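News from the Tastora table: 578 good examples

Since February our small group at Lillow has been collecting grasping examples for the Tastora learning system. Many readers asked how the work is going, so I write a short report.

One example is one attempt. The operator moves the arm by hand control, closes the fingers on a small object, lifts it and puts it down in another place. The camera at the wrist records everything, together with the positions of the joints. Until now we recorded 585 attempts and kept 578 of them. The other seven had a gap in the joint data, and we removed them.
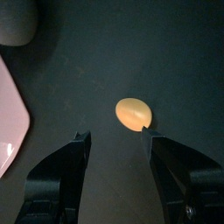 Smooth and rounded objects take the most time. The fingertips are narrow, and if one of them arrives first, it can push the object away before the other one comes. In the beginning we deleted such attempts. Fung-ping Lui asked us to stop doing this. She wants the system to see also how a person corrects a bad approach: open again, go back a little, turn the wrist, try once more. Now we keep these recordings and give them a separate label.

We also changed the rule for the start position. Before, every operator began from the same point above the table, and the first model learned this habit too well. Now the arm starts from one of 13 positions, and the software chooses which.

Our goal is 2000 examples. Kai-wen Yang is preparing a second table in Plekcombe with the same dark surface, so two people can record at the same time. Operators who wish to join should read the labeling guide first, especially the pages about corrected grasps, and then write to Kai-wen for a training hour.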